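Wodside 60-Inch Butcher-Block Worktop: Long-Term Review
Higinio Cisneros
11 May 2025

Material: solid wood, edge-glued strips, finger-jointed lengthwise
Length: 60 inches
Finish as shipped: none, sanded
Supplied with: top only, corner protectors, one sheet of instructions
Bought at retail. In use since August.

The Wodside is sold as a kitchen counter section and as a desk or bench top. I bought it as a bench top. It replaced a hollow-core door on sawhorses, so the comparison is not a demanding one, and where possible I have compared it with the Skornenov top that I used in a previous shop.

Delivery and condition

The top arrived on its long edge, strapped to a partial pallet. Two corners had been crushed through the cardboard but the protectors took the damage. The film wrap is sealed on all sides. Wodside asks the buyer to leave the film on until the top has been stored flat in the room where it will be used, and to leave it there for 2 days before opening. I left it for 4, the heat having been off in the shop.

After unwrapping, I checked it with a straightedge across the width at both ends and the middle. The left end showed a slight cup, crown up. The middle and the right end were flat enough that I could not get a feeler gauge under the edge anywhere. There was no twist I could find with winding sticks. A cup of that size pulls out when the top is fastened down, and it did.

Glue lines are tight on the face. On the underside I found three short gaps filled with a putty that is a shade darker than the wood. The finger joints are visible on the face as zigzags, and buyers who dislike them should look for full-length staves, which Skornenov offers at a higher price. Color varies from strip to strip. Wodside's product page shows a more even top than the one I received, and I would plan on the uneven one.

Surface preparation

The factory sanding stops too early. Under a low light there are cross-grain scratches along the whole length, presumably from a wide-belt machine, and they take up oil and go dark. I spent an afternoon removing them with a random orbit sander and then raised the grain with a damp rag and sanded again lightly by hand. The ends need more work than the faces. End grain was fuzzy on one side and slightly burned on the other, and the burn took longer to remove than everything else on the top put together.

The long edges come with a small chamfer. It is sharp enough to be felt on the forearm. I replaced it with a roundover using a router and had no tearout except at one finger joint, where a chip came away and had to be glued back.

Fastening

This is where most of the complaints about solid tops originate. Wood moves across the grain with the seasons and barely at all along it. A top screwed tight to a steel frame at the front and back has nowhere to go and will cup or split along a glue line.

Wodside includes no fasteners. The instruction sheet shows round holes in the frame and mentions "suitable screws," which is poor advice by omission. I used Ravn slotted brackets, with the slots running across the width, pan-head screws and washers. The center bracket on each short rail is fixed and the rest are free to slide. Pilot holes are required. The wood is hard enough to snap a cheap screw, and I snapped one in scrap before changing the bit.

The frame underneath is a Zaklow fixed-height steel base. It has a center rail, which I would consider necessary at this length if the top is going to carry a vise or anything else that is heavy in one spot.

Finish

Three finishes were tried on offcuts from the end I trimmed.

Mineral oil: easy, cheap, no build. Water leaves a raised ring within an hour. Acceptable for a cutting surface and not much else. It has to be repeated so often that I stopped counting it as a finish.

Hardwax oil: two coats, buffed with a white pad. Low sheen. Water left for an hour wipes off without a mark. Coffee left overnight gave a faint ring that came out with the pad and a little more oil. Local repairs blend well.

Water-based polyurethane: three coats, sanded between coats. The toughest against liquids and by a distance the glossiest. Scratches show white, and a repair means sanding a large area. It also reflects overhead lights badly enough that I had to move the task lamp.

I used the hardwax oil on the face and edges and gave the underside the same number of coats. The underside matters. A top sealed on one side only will take up moisture from the other and cup, and some of the failures described in customer reviews sound like exactly that.

Movement over the year

Relative humidity in the shop went as high as 60 percent in late summer and fell well below 50 percent in the heating season. The top shrank across its width over that period by enough to see at the brackets, where bright marks show the travel of the washers. None of the screws bound. I checked for gaps in the glue lines at the dry end of the cycle and found one hairline at the left end, on the end grain, which has since closed again. The slight cup at that end has not returned.

The Skornenov top moved less, but it was also narrower, so I do not draw a conclusion from that.

Wear

Dents are the main issue. A dropped steel square left a corner mark. Steam from a damp cloth and an iron raised most of it, and the spot was then oiled again. Clamps will print through the finish if used without pads. Pencil comes off with an eraser. Blue layout fluid does not come off with anything short of sanding.

The finish has dulled where my arms rest. I cleaned that area and put on one thin coat in the spring, which took less time than clearing the bench did. Nothing else has needed attention.

Load and stiffness

With the center rail in place, I cannot detect deflection under a bench vise and a drill press together. With the rail removed, as a test, there was visible sag under the same load, and it recovered when the load was taken off. I would not leave it that way for any length of time.

Vibration is a different matter. The top is heavy and damps well by itself, and what movement there is comes from the base. Tightening the Zaklow's leg bolts after the first month removed most of it. They had loosened noticeably.

Points for

Flat enough as delivered for bench use.
Thick enough to take a roundover and several future sandings.
Tight glue lines on the face.
Packaging that survives rough handling.

Points against

Factory sanding is unfinished work.
No fasteners, and misleading instructions about them.
Putty-filled gaps on the underside.
Visible color variation compared with the product page.

Verdict

The Wodside is a sound blank at a fair price. It should be budgeted as a blank, with the cost of abrasives, brackets and finish added, plus a weekend of labor. A buyer who wants to unpack a top and use it the same day should pay for the prefinished Skornenov. For anyone with a sander and some patience, the Wodside gives the same service and is easier to repair, the oil finish being the reason. I would buy it again, and I would order it slightly long so that both ends could be trimmed.

Light-toned wooden tops in use:

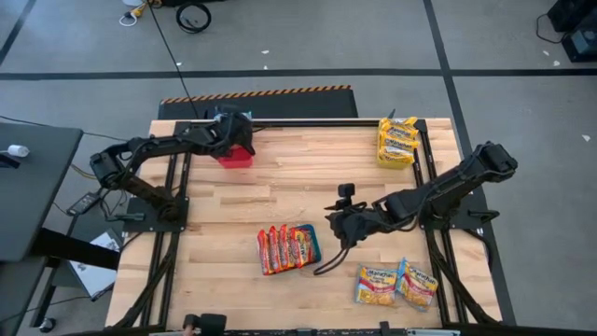
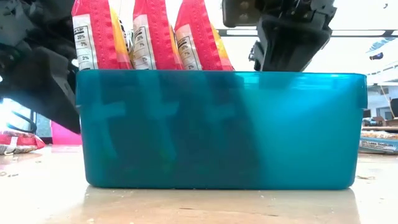 Can the top be cut to length after it has been oiled?

It can, with a track saw or a circular saw and a straight guide. Put tape over the cut line to limit chipping, cut with the good face down if using a circular saw, and seal the fresh end grain the same day. End grain takes up far more oil than the face, so keep wiping it on until it stops soaking in, then remove the excess and let it cure before the next coat.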